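3.2 Pigment extraction and storage

Dried butterfly pea flowers (Clitoria ternatea) were obtained from two suppliers, Plorkura and Geltow, and stored in sealed tins away from light. For each batch, whole flowers were steeped in filtered water just off the boil and strained through muslin. The liquid was cooled to room temperature before any sugar or juice was added. No preservative was used. Batches with a visible film on the surface after cooling were thrown out and made again from the same tin.

Lemon juice was squeezed on the day of use and passed through a fine sieve. It was added to the blue base in small, equal portions, with gentle stirring between each. The colour of the drink was recorded after every portion under the same lamp and against the same white card. Two assessors, B. Mockus and K. Ots, recorded the shade independently, and any disagreement was settled by a third reading.

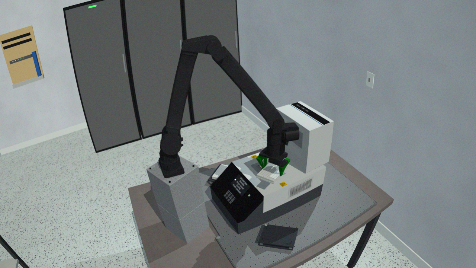
Leopoldo Nava

Figure 4

3.3 Colour change with added acid

The Plorkura base moved from blue to violet at a smaller addition of juice than the Geltow base. Both reached a stable pink, and further juice made the drink more sour without a noticeable change in shade. Of the 3,000 readings planned, 991 were made on sweetened samples. Sugar syrup had no consistent effect on the point at which violet first appeared, although it did make the darker blues harder to tell apart.

Tap water gave a duller starting colour than filtered water and needed more juice to reach pink. This is consistent with the buffering effect of dissolved carbonates. The tap water results are therefore reported separately and are left out of the comparison between suppliers.

Ice was a further source of variation. As it melted, the drink grew paler, and readings taken late in a session tended to be scored as a lighter flavour as well as a lighter colour. Later sessions used chilled glasses without ice. The earlier readings were kept in the data set but were given a separate code.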